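Gutik Tray Collection: Data Card and Read-Me

Serving, sorting and storage trays in everyday use. Issued by the Ranstead Household Objects Office.

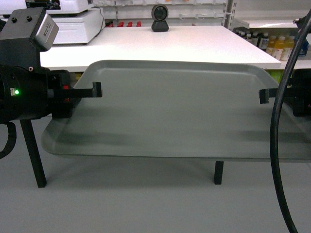 The Gutik Tray Collection is a set of 3000 records concerning trays and the surfaces on which they are set down. It was compiled at Ranstead for use by persons who study, design, catalog or teach about ordinary household and canteen goods. Each record consists of one still image, one short written note and a small number of fields describing the tray. The present card sets out what the collection holds, how the records were prepared, and the conditions under which they may be used.

This version of the card is dated November 21, 2018 and replaces all earlier versions. Readers who hold a copy of the collection obtained before that date should consult the section on changes.

Scope

For the purposes of the collection, a tray is a flat or nearly flat carrier with a raised rim on all sides, open at the top, and intended to hold other objects. Trays with one or more open sides are excluded, as are plates, baking sheets without a rim, and boxes in which the wall is taller than half the shorter side of the base. Where an object could not be assigned with confidence, the decision was made by the records editor and entered in the notes field.

The collection covers 16 tray types. Types are distinguished by outline, rim and base. Color is recorded but does not establish a type, and two trays that differ only in color are given the same type code. Trays are recorded empty and loaded, on a surface and lifted, singly and in stacks. The loads are common articles such as cups, folded cloths, cutlery, packets and small containers. No food is present in any record, with the exception of sealed packets.

Source of the trays

Most of the trays came from the stores of the Stukside dining hall, which released them when its serving line was refitted. A second group was purchased from general household shops in the Ranstead district. A third and smaller group was lent by the Frandsen reading rooms, where trays are used for sorting slips and returned cards. Lent trays were given back in June and are no longer available for inspection.

Trays were washed before use. Marks, scratches and worn edges were left as found. An early proposal to limit the collection to trays in good condition was set aside, as worn trays make up a large share of those in service and their surfaces differ noticeably in the way they take light and shadow.

Setting

Records were prepared at tables of ordinary height in a single room. White tabletops are the most frequent, followed by pale wood and gray laminate. Users should be aware that contrast between tray and table varies widely from one record to another. A white tray on a white tabletop may have a boundary that is visible only along the shadow of the rim, and the boundary field should be read with this in mind.

Lighting was not standardized. A tray with a plain, flat base will often show soft shading across its interior, and first-time users of the collection have sometimes taken this for a stain or a printed pattern. The surface marks field refers only to marks on the tray itself. Shading is not entered.

Contents of a record

record number: A serial number assigned in order of entry. Numbers are not reused when a record is withdrawn.

tray type: A code from 01 to 16. The type list is supplied as a separate sheet.

outline: One of rectangular, square, round, oval or other. The qualifier "rounded corners" is added where the corners of a rectangular or square tray have a plain curve when seen from above.

rim: One of low, medium or high, with the qualifier "rolled" where the edge turns outward and down. The three grades are assigned by comparison with reference trays kept at Ranstead. They do not correspond to fixed measurements and should not be converted to them.

handles: One of none, cut-out, raised or attached. A rim wide enough to be held does not count as a handle.

material: Entered in general terms only, such as plastic, wood, metal or woven. The collection does not name particular plastics or alloys, since these could not be confirmed for most trays.

color: The main color of the upper surface in one plain word. Where the rim is of another color, that color follows after a comma.

state: One of resting, lifted, tilted or stacked. "Lifted" is used when the tray is held clear of the surface. A tray with one edge on the table and one edge raised is entered as tilted.

load: One of empty, part or full. An entry of "full" means that no further article of the kind already on the tray could be placed flat on the base.

visible extent: Either whole or partial. "Partial" is used where any part of the rim lies outside the picture or behind another object.

note: One to three sentences in plain English, written by the person who made the entry.

Preparation of the written notes

Notes were written by two members of the office working separately. Each was instructed to record the tray first, then its load, and then the surface, and to leave out any detail that could not be seen. The two sets of notes were afterward compared. If they agreed in substance, the shorter was kept. If they did not, the record was passed to the records editor, Consuelo Miranda, whose reading is final for this version.

Disagreements arose most often over rim height, over the difference between gray and silver, and over the point at which a tray held slightly off level should be called tilted. The office has adopted the rule that a tray is to be called tilted only when a cup standing on it would be expected to slide. It is accepted that this calls for judgment. Users whose work depends on exact angles should make their own assessment and should not rely on the state field.

Of the full collection, 2425 records have been through both stages of comparison. The remainder have been entered once and checked for completeness of fields only. The stage reached is shown by the letter A or B at the end of the record number, where A indicates full comparison.

Guidance on handling terms

Several users have asked for a statement of the terms adopted for carrying and setting down. The following are used throughout the notes.

Held at the sides: support is applied at two opposite rims, with the base free. This is the usual manner for an empty tray or a light load.

Held from beneath: support is applied to the base. Entries of this kind are less frequent, and most concern round trays.

Set down level: the base meets the surface along its whole extent at one time.

Set down by the edge: one rim meets the surface first and the opposite rim is lowered after it.

The last two terms describe a course of events and cannot be established from a still image. They appear only in notes for which the person making the entry was present in the room. Such notes carry the word "witnessed." Where that word is absent, no conclusion should be drawn about what came before or after the picture.

Intended uses

The collection is suited to the teaching of cataloging practice, to studies of shape and rim in common carriers, to the preparation of illustrated word lists, and to the testing of methods for finding the outline of a flat object against a plain surface. It has been used at Ranstead in revising the storage shelves at Stukside, where the types that nest securely were separated from those that do not.

Uses not advised

The collection should not be used to estimate the strength, weight or safe load of any tray. None of these was measured. It should not be used to judge the frequency of tray types in homes or canteens at large, as the sources were few and local. Color entries should not be used for matching replacement goods.

Known limitations

Rectangular trays are heavily represented. Oval trays are few, and woven trays appear in two types only. Large trays are often entered as partial, and records of this kind give an incomplete account of the outline. In some stacked records the lower trays could not be assigned a type with certainty; the type given is that of the uppermost tray.

A number of part loads were entered as full in the earliest records, before the present definition was settled. Those identified have been corrected. Others may remain among the records marked B.

Changes in this version

The color field now takes one word where it formerly allowed a phrase. "Light gray," "mid gray" and "dark gray" have been merged into "gray," and the earlier wording is retained in the note where it was of use. The field formerly called "position" has been renamed "state." The type code for deep trays with attached lids has been withdrawn, and its records have been removed.

Conditions of use

The collection may be copied and used for study and teaching without charge. Published work should name the Gutik Tray Collection and the Ranstead Household Objects Office. Altered copies must be identified as such, and record numbers must be kept with their images.

Corrections

Corrections should be addressed to the records editor and should state the record number, the field concerned and the proposed reading. Proposals for new tray types are considered once a year, in June. A proposal should be accompanied by the tray itself or by views from above and from the side in which the full rim can be seen.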